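Coat hangers, night three

I've been wanting to write this one up for ages, and now that September has dried out enough to get a car down the lane to the shed at Jevcombe without bogging it, I finally have something worth writing about. The grippers work! Both of them! Not perfectly, and one of them squeaks like a gate, but they open and shut and hold on to things, and that's further than I thought I'd be by now.

If you're new to the blog, the short version is that I'm trying to teach a pair of cheap arms to do laundry jobs. I don't have the arms running yet. What I do have is a pair of hand-held grippers, one for each hand, with the same jaws the arms will wear later. You hold them, you do the job yourself, a little camera on the gripper records the lot, and with luck the software learns something from watching. The arms are still in bits in my spare room and they can stay there for now, as I'm having far too much fun with the hand-helds.

The job for this round is the plain plastic clothes hanger. I started with socks (hopeless, a sock is a different shape every time you look at it) and then went to pegs, which were fine but a bit dull. A hanger is a lovely thing in between. It's stiff, so it stays the shape it was, but it's all bars and gaps and curves, and where you grab it matters enormously. Pinch it near the end and the whole thing wants to swing around on you. Pinch it at the neck and it's well behaved, but then your jaws are in the way of the hook.
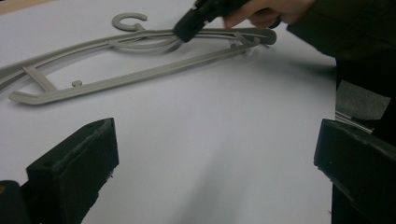
Jevcombe Shared Workshop | Robotics and Automation Group

I'll start with the jaws, because they took the longest. They're black blocks, much chunkier than the first ones I drew. Version one had skinny fingers that looked fantastic and bent like liquorice the moment you squeezed anything harder than a sponge. I lost a whole weekend to those, convinced the linkage was loose, when it was the fingers flexing the entire time. I fattened them up, squared off the ends, and the problem went away the same evening. They're ugly now and I love them.

The square corner has been a happy surprise too. You can put just the corner down on a rail and hold the hanger still while the other hand goes looking for a good grip. I never planned for that. I'd pictured two hands both pinching away like crabs, and instead half the useful work is one hand simply leaning on something. If the arms ever learn that trick by themselves I'll be unbearable for a month.

The linkage is the part I'm proudest of. The jaws ride on a metal rail, and getting both sides to travel the same distance was a proper headache. My first go used a rubber band for the return and the left side always arrived early. Now there's a small spring on each carriage and they meet in the middle, or near enough that I've stopped checking. The springs came out of a bag of mixed ones I bought at the tip shop in Cokwood, and I'd love to tell you the rate or the wire size, but I tried them one after another until two felt the same. Very scientific.

A few notes for anyone building a set of their own:

Drill your rail before you cut it to length. I did it the other way around, twice, and the offcut was too short to clamp both times.

Put some friction under the handle. After 26 goes in a row your palm gets sweaty and the whole unit starts to rotate, and then the camera is looking at the ceiling.

Don't glue the jaws on. Bolt them. You will want to change them, probably tomorrow.

Keep the printed parts dull. I had a go with a shiny filament and the highlights moved about every time I tilted my wrist.

That last one leads me to the table, which I've fiddled with more than I'd like to admit. The bench in the shed is old, brown and covered in every paint colour the group has ever used, so it's a dreadful background. White fixes it. It also shows up every shadow you throw on it, and I went around and around on the lights before deciding I didn't mind. The arms will throw shadows too, so the software may as well get used to them now.

Grey on white was a choice I made on purpose, by the way. My bright orange hanger would be easier to pick out, but who owns an orange hanger? (Me, obviously. One.) If it can find a pale grey rail on a white table then I'll believe it can find one in a wardrobe.

So, how does a session run? I put the hanger down any old how, pick up the grippers, press the foot switch, do the grab, let go, press the switch again. Each go lasts 9 seconds if I'm not dithering. Then I nudge the hanger somewhere else and do it all over again. I thought it would be boring and it's quite the opposite, it's a bit like knitting. You stop thinking about your hands. I put the radio on, the kettle goes in the corner, and before I know it the possums are thumping about on the roof and it's time to lock up.

So far I've got 375 goes saved and labelled. The number in my head is 2,000, which I picked because it's round and slightly frightening. I went through the first batch on my laptop last night and threw a fair few out, mostly ones where I'd pressed the switch late and chopped off the start. I also noticed that I nearly always come in from the same side. I hadn't the faintest idea I was doing it. From now on I'm turning the hanger more between goes, and I might swap the tasks over so my clumsy hand has to do the clever part.
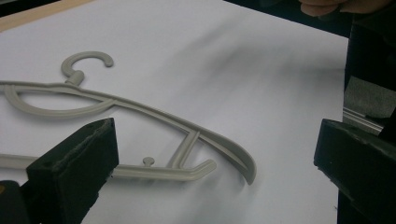
Lining up on the hanger, grippers open.

What I like about the view from the gripper is how little of it you need. When I started I had grand plans for a camera on a pole above the bench as well, and I even bought the pole. But the jaws are always in the same spot at the bottom, the thing you want is out in front of them, and that's most of the story. The pole is now holding up my tomatoes.

There are parts of a hanger I'd never properly looked at before this, too. I've been hanging shirts on them my whole life and I couldn't have drawn you one. Mine has a small round knob on the lower bar, and I keep catching a jaw on it if I come in too low. At first I wanted to snip it off. Then I thought, no, leave it, real hangers have knobs. The hook is the other tricky bit. It's a nice open curve and it looks like the obvious handle, but grab it there and the rest of the hanger droops and turns as you lift. I've kept a good number of hook grabs in the set anyway, as I want it to see the bad ideas along with the good ones.

On the software side I've got less to show. I'm using a little program I've named Pusby (after the noise the old gripper made when it closed) that takes the recordings and lines them up with how wide the jaws were at each moment. Pusby is held together with string. It crashes if a file name has a space in it, and it once sorted everything backwards so the hanger leapt up into the jaws like a trained dog. I laughed so hard I had to go and sit outside. It's fixed now, but I kept the backwards version.

The motor board for the real arms is another matter. I've been calling it the Atallah board, as that's the name on the box of parts I inherited with it, and it runs warm even when it isn't doing anything. I've ordered a bigger heat sink. If that doesn't sort it I'll start again with a new board, and I won't be too sad, the old one has more of my solder on it than anyone else's.

Next up is getting a hanger off the table and onto a rod. I've got a length of dowel and two brackets ready to go and I've already worked out that the jaws are too wide to fit between the hook and the rod comfortably, so there may be a version with a step cut into the tip. I'll put the drawings up when I've printed a set that fits. And if anyone has a cure for a squeaky carriage that won't leave oil all over a clean white table, please leave it in the comments, the left one is driving me up the wall!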